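Odden Adhesive Wall Hook, small, white

Item 2157
Sold in packs of 36
In stock

I've been selling bits and pieces for closets, utility rooms and back hallways for a while now, and the little Odden hook is still the thing I reorder most. It's plain, it's white, it's small, and on a white wall you pretty much stop noticing it after a day or two. You peel the backing, press it on, leave it alone overnight and then hang something from it. No drill, no wall plugs, no dust on the carpet (my least favorite kind of dust).

People buy them for dish towels and keys, and that's fine, but I'd like to put in a word for garbage bags. I hang mine by the door while I'm sorting things out, and I keep a bucket on the floor under it for whatever I don't want in the bag — old batteries, loose screws, the odd coin. It saves so much bending down! If you gather the top of the bag and give it a twist, it loops over the hook nicely and you can get at the rest of it with both hands.

Put the hook higher than you think. My first one went up at waist height and the bag just sat on the floor in a heap. Up high, there's room for the plastic to hang down and spread out against the wall.

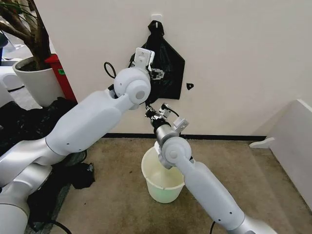
What it will hold

An empty bag, a bag of paper, a bag of packaging, a light jacket, a dustpan. I wouldn't fill a bag with cans or wet stuff and leave it hanging. The card says 2000 grams, and I stay well under that because I like my paint where it is. When the bag starts to feel heavy, lift it off and stand it on the floor or drop it in the bucket.

Which walls

Smooth painted walls, tile, glass, metal doors, varnished wood. I've had bad luck on textured wallpaper and on anything freshly painted, so give new paint a few weeks. Wipe the spot first with a bit of rubbing alcohol and let it dry. Kitchen cleaner leaves a film and the hook will slide down on you some evening when you're in the other room.

Taking it off again

Warm the hook with a hair dryer for a minute, then work a piece of dental floss down behind it with a sawing motion. Whatever glue is left rolls off under your thumb. Please don't just yank it! I did that in my old apartment and spent a morning with filler and a very small brush.

What customers wrote

"Bought these for the laundry room and ended up with them all over the house. The one by the back door has had a bag on it since spring." — Renata Wróbel

"Good hook, but the backing paper is fiddly if you have short nails. Four stars." — Howard Fairclough

"Mine fell off the first time. I cleaned the wall properly, used a new one and it has been fine." — Lena Pietrzak

(I agree about the backing paper, Howard. Start it with the tip of a knife.)

Goes well with

Nernis bags, black, roll of 41. They're thin enough to twist easily at the top, though I'd double them up for anything with corners.
Prikum bucket with a rolled rim. Light, easy to rinse, and you can stack a few of them in a closet.

Pickup and returns

Orders go out the next working day, or you can collect from the shop on Szczepańska if you're nearby. Unopened packs can come back within a month. If you've opened one and a hook is faulty, send me a note and I'll put a replacement in the mail.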